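Dosteo: Open Positions and Call for Participants, Game Testing and Returns Hall
Published 15 January 2019

Dosteo checks, repairs and repacks board games and small toys that come back from shops and from lending libraries. We are a company of 40 people in one building. Since last year a part of our checking work is done together with robot arms, and this changed the daily work more than we expected. Because of this we are now looking for two kinds of people: new colleagues for the checking tables, and participants for a study about how the work feels when a machine shares it with you. Both are described on this page. Please read to the end before you write to us, many questions are answered in the second half.

What we do

A returned game arrives in a gray crate. Somebody opens the box, takes out the parts, compares them with the list, tries every moving part, and decides: good, repair, or spare parts. For a card game this takes a few minutes. For a game with hinges, springs or sliding pieces it takes much longer, and it is hard for the hands. A checker who tests small plastic flaps all morning feels it in the thumb and in the wrist by lunch. Two of our most experienced people had to reduce their hours for this reason, and it was the beginning of the whole project.

The arms were installed by Skidach, and the software which plans their movements is called Dustia. They stand at 9 of our tables. At these tables the arm does the repeated opening and closing, and the person prepares the game, watches, corrects, and writes the decision. The other tables work by hand as before, and we plan to keep them.

What has changed for the people

We want to be open about this, as candidates ask it in every interview.

No checker lost the job when the arms came. Three packing contracts which ended in the same period were not renewed, and we do not want to hide it. The pay for the checking tables did not go down. It went up by one step for those who passed the table training, as they now carry responsibility for a machine and must know how to stop it.

The work became lighter for the hands and heavier for the attention. Earlier you could talk with your neighbor while your fingers worked. Now you have to look at the arm, and when it makes a mistake you must notice it in the moment. Some colleagues like this and say that the day goes faster. Others miss the old way, and we gave them the choice to go back to a hand table. Four of them did. They may change their mind in either direction every quarter.

There is also more writing. Each time the arm fails to grip a part, or opens the wrong one, the person makes a short note. We tried a tablet for this but most checkers asked to return to paper, so the notes are on paper and are typed later.

Position 1: Table Checker with Robot Arm (full time or part time)

Your tasks:
Prepare the games on the table so that the arm can reach them.
Start the task, watch it, and stop it when necessary.
Finish by hand what the arm could not do.
Compare the parts with the list and write the decision.
Help the night team to understand what happened in your shift.

What we expect:
You see small differences and you do not get nervous when something is slow.
You can write short, clear notes in English. Perfect grammar is not needed, as you can see from this page.
You can sit or stand at a table for a longer time, with breaks.
You do not need any technical education. A person who worked in a shop, a kitchen, a kindergarten or a sewing room is as welcome as a person who worked in a factory.

What we offer:
A permanent contract after a trial time of two months.
Paid table training of 9 working days, before you are alone with an arm.
A fixed shift plan which is given four weeks ahead.
A warm meal in the building, also for the late shift.
The right to choose a hand table, as written above.

Position 2: Shift Trainer (full time)

The trainer shows new colleagues how to work beside the arm and how to speak up when something is not right. You should have at least two years of experience in teaching adults or leading a small team, in any field. You will work under Defne Gündoğdu, who leads the hall and who started here at a hand table herself. The trainer also collects the notes of the checkers and brings them to the weekly meeting with Skidach. Please be ready to disagree with engineers in a polite manner. In the past some good ideas from the tables were lost, only for the reason that there was no person to carry them into the meeting.

Call for participants: how does it feel to share a table?

Together with the Şimşekoğlu office for work studies, we invite people from outside the company to spend one paid day in our hall. We have places for 127 persons, spread over many small groups. You do not need to be looking for a job. We would especially like to meet people over fifty, people with pain in the hands, and people who say clearly that they do not want a robot near their work. Their opinion is missing in most of the reports we have read.

The day has two parts. In the first part you check games by hand, with the same list as our checkers use. In the second part you do the same kind of games with an arm on your table. After each part there is a talk with a person from the Şimşekoğlu office, who is not employed by Dosteo. We receive the results in summary only, without names. Nobody from our management sits in the talks.

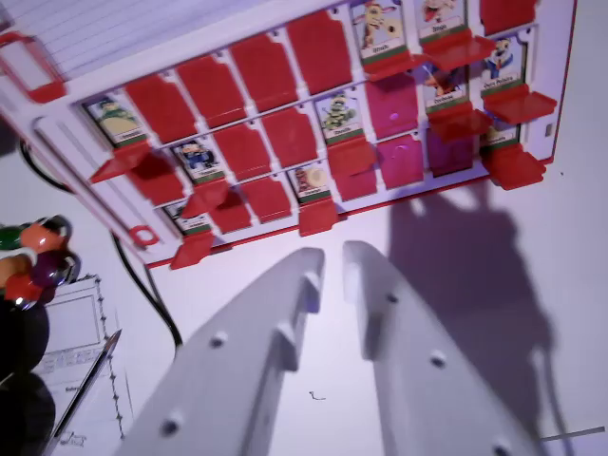 Flap games are the ones which our participants will meet most during the day, and they are a good measure of what the arm takes from you and what it leaves. The checking rule is simple: every flap has to fall, every flap has to stand up again, and every character card has to be in its window. With a board of the Guess Who type, like the one in front of the white gripper, where some red flaps are folded down and others are still upright, the person must judge whether a flap is stuck, or only not tried yet. Dustia keeps its own record, but the checker has the final word on it. Reading the cards is also yours, with names such as "Don Patito" that have to be compared with the list of that edition. When you are not sure, you write it down on the sheet and go on, and we do not measure your speed on this day.

Practical points for participants

The day takes 7 hours including the breaks. You receive a payment for the full day, also if you decide to stop earlier, and you do not have to give a reason. Travel by bus or train is paid back against the ticket. Please wear closed shoes and no long scarf. Long hair should be tied. Rings and bracelets can stay in a locker. If you use glasses for reading, bring them, the print on some cards is really small.

The tables can be set higher or lower, and a wheelchair fits under all of them. If you need a sign language interpreter, tell us when you apply and we will book one for your group. The hall is not silent, but you do not need ear protection. There is a short safety lesson in the morning, in which everybody presses the stop button at least once, so the hand knows the way.

How to apply

For the two positions, send us a letter of one page and a list of your former work. We do not ask for a photograph, your age or your family situation. Write in the letter whether you prefer the early or the late shift, and from which date you could start. If you have worked with machines before, describe one situation in which you stopped one, and why. If you have not, leave this out, it is no disadvantage.

For the study, a short message with your name, a phone number and the word "table" is enough. The Şimşekoğlu office will call you back to find a day.

We start to read the letters at the end of January and invite people in the order in which the letters arrive. Every person receives an answer, also when it is a no. The interview takes place in the hall and not in an office, and you will talk with two checkers before you talk with Defne Gündoğdu. You may ask them anything, including the pay.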